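Le **Tour de la Hatura** est une course cycliste par étapes disputée chaque année dans la vallée de la Hatura et sur les plateaux qui la bordent. Réservée à l'origine aux coureurs amateurs de la région, l'épreuve s'est ouverte aux équipes professionnelles de second rang, puis aux formations invitées de niveau supérieur. Elle se court au mois de mai et s'achève traditionnellement à Trerdale, ville d'arrivée de toutes les éditions à l'exception de deux.

Le leader du classement général porte un maillot vert foncé à parements blancs, couleurs reprises de l'ancien vélo-club de Trerdale, fondateur de la course.

## Histoire

### Origines

La première édition du Tour de la Hatura est organisée par le vélo-club de Trerdale avec le concours d'un journal local, qui y voit un moyen d'accroître ses ventes au printemps. Elle se déroule en deux demi-étapes courues le même jour, sur des routes pour la plupart non revêtues. Le règlement impose alors aux concurrents de réparer eux-mêmes leur machine et de transporter leurs boyaux de rechange, disposition maintenue pendant plusieurs saisons avant d'être abandonnée sous la pression des équipes.

Le parcours s'étend progressivement vers l'amont de la vallée. Le col de Wyss, emprunté pour la première fois lors de la quatrième édition, devient rapidement le principal juge de paix de l'épreuve. La route n'étant déneigée qu'au début du mois de mai, son franchissement demeure soumis chaque année à une décision de la direction de course, prise la veille de l'étape.

### Professionnalisation

L'ouverture aux équipes professionnelles entraîne une refonte complète de l'organisation. Le vélo-club cède la gestion de l'épreuve à une société constituée à cet effet, tout en conservant la propriété du nom et du maillot. Les demi-étapes disparaissent, la caravane publicitaire est réduite et un contre-la-montre individuel fait son entrée au programme, tracé le long de la rivière entre Adley et Trerdale.

Cette période est également marquée par un différend avec les communes du plateau, qui contestent la répartition des frais de fermeture des routes. Le conflit conduit à l'annulation d'une édition et au déplacement de l'arrivée finale à Adley l'année suivante. Un accord prévoyant l'alternance des villes de départ met fin à la controverse. Il est toujours en vigueur.

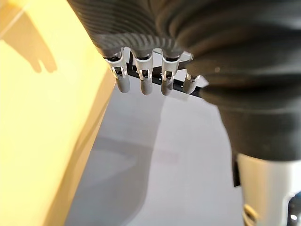

### Période récente

Le format actuel, composé d'un prologue et de cinq étapes, a été adopté à la demande des équipes, qui souhaitaient une épreuve de préparation aux courses de l'été. Une version féminine a été créée peu après. Disputée d'abord sur une seule journée, elle compte désormais 3 étapes et emprunte en partie le même parcours que la course masculine.

## Parcours

Le tracé varie d'une édition à l'autre, mais plusieurs éléments sont reconduits presque systématiquement. Le prologue a lieu dans les rues d'Adley, sur un circuit court et technique comportant un passage pavé devant les halles. Les deux premières étapes, vallonnées, reviennent le plus souvent aux sprinteurs capables de franchir les côtes du bas de vallée. Le contre-la-montre occupe généralement la troisième journée.

L'étape du col de Wyss est placée l'avant-dernier jour. L'ascension présente un dénivelé de 900 mètres depuis le pont de la Hatura, avec une première moitié régulière en forêt et une seconde, plus irrégulière, exposée au vent d'ouest. Les six derniers virages concentrent les pourcentages les plus élevés. Lorsque le col est impraticable, un itinéraire de substitution contourne le massif par le sud. Il emprunte alors la côte des Carrières à deux reprises.

La dernière étape rejoint Trerdale par le plateau et se termine par trois tours d'un circuit urbain. L'arrivée est jugée sur l'avenue de la gare, en faux plat montant – une configuration qui favorise les puncheurs autant que les sprinteurs et qui a plusieurs fois modifié le classement général par le jeu des bonifications.

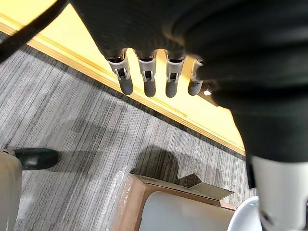

Dans sa configuration actuelle, l'épreuve masculine totalise plus de 600 kilomètres. Cette distance la situe en deçà des courses d'une semaine du calendrier, mais le dénivelé cumulé y est jugé comparable. Les organisateurs ont renoncé à allonger les étapes de plaine, estimant que les transferts entre villes de départ et d'arrivée pesaient déjà sur la récupération des coureurs.

## Règlement et classements

Le classement général s'établit par l'addition des temps réalisés à chaque étape, prologue compris, diminuée des bonifications obtenues aux arrivées et aux sprints intermédiaires. Aucune bonification n'est attribuée lors du prologue ni du contre-la-montre. En cas d'égalité, les centièmes de seconde enregistrés dans les épreuves chronométrées sont pris en compte, puis l'addition des places obtenues.

Outre le classement général, l'épreuve distingue :

- le classement par points, matérialisé par un maillot orange ;
- le classement de la montagne, dont les points sont doublés au sommet du col de Wyss ;
- le classement du meilleur jeune, réservé aux coureurs de moins de 25 ans ;
- le classement par équipes, calculé sur les temps des trois premiers coureurs de chaque formation à chaque étape.

Un prix de la combativité est décerné au terme de la dernière étape par un jury composé de représentants des villes traversées. Il ne donne lieu au port d'aucun dossard particulier.

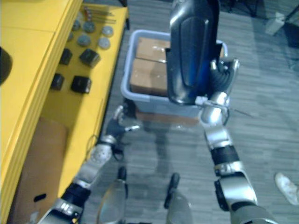 ## Organisation

La société organisatrice a son siège à Trerdale. Son budget provient des contributions versées par les villes étapes, des partenariats privés et, dans une moindre mesure, des droits de retransmission. La sécurité du parcours est assurée par les services publics compétents et par des signaleurs agréés, recrutés pour la plupart dans les clubs cyclistes de la vallée.

Les équipes sont sélectionnées sur invitation. Le règlement particulier réserve une place à une sélection régionale composée de coureurs amateurs, en souvenir du statut initial de la course. Cette sélection n'a jamais remporté le classement général, mais elle compte plusieurs victoires d'étape, acquises pour l'essentiel au terme d'échappées sur le plateau.

## Records

L'édition la plus longue de l'histoire de l'épreuve a été disputée avant l'adoption du format actuel et comportait sept étapes. L'écart le plus faible entre les deux premiers du classement général est d'une seconde ; il résulte d'une bonification acquise lors du dernier sprint intermédiaire, sur le circuit de Trerdale. L'échappée victorieuse la plus longue a été menée en solitaire sur l'étape du plateau, par fort vent latéral.

Au total, 366 coureurs ont terminé au moins une fois l'épreuve masculine depuis l'adoption du format actuel.

## Voir aussi

- Col de Wyss
- Vélo-club de Trerdale
- Course par étapes
- Contre-la-montre individuel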